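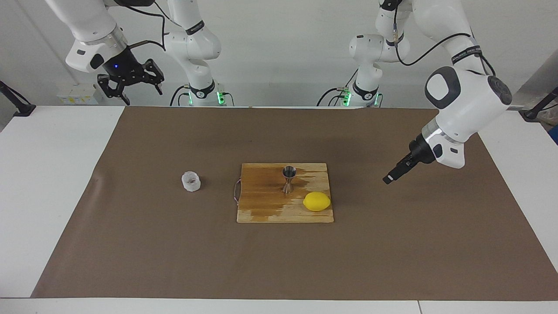
*Cell 2: jigger, lemon, cup, paper. Right gripper at upper left, left arm's tool over the paper.*

**Subject:** Re: [willel-users] left arm stops mid-pour, no fault logged

Tae-yang,

Same thing on our side, so you can stop reseating connectors. Both base rings stay green the whole time. I have come to regard green as the color of a robot that has stopped and feels fine about it.

On Friday, Tae-yang Sun wrote:

> Left arm halts with the tool out over the table. Bratu says "running," the log says nothing, and the arm won't take a new target. It does this maybe once a shift. We swapped the cable. Is it the watchdog? Ours is set to 300 ms.

It's the watchdog, sort of. Bratu times out at 300, but the arm controller waits 600 before it gives up on a late packet. In between, each one thinks the other is in charge. If the packet shows up at, say, 51 ms, everybody's happy. If it doesn't, you get modern sculpture.

The part I don't like: clear the hold from the pendant and the arm **finishes the old move**. At full speed. I had my hand on the cutting board at the time, moving the lemon. The lemon and I are both fine.

Until Brundari ships a fix:

- E-stop before you reach in, even if it looks parked
- flush the motion queue, *then* clear the hold
- set both timeouts to 300
- cap speed at 70 percent

I filed this in March and was asked whether the robot was plugged in. Please add your logs to the ticket, with the Betomness version string, or they'll ask you too.

Darius Stoica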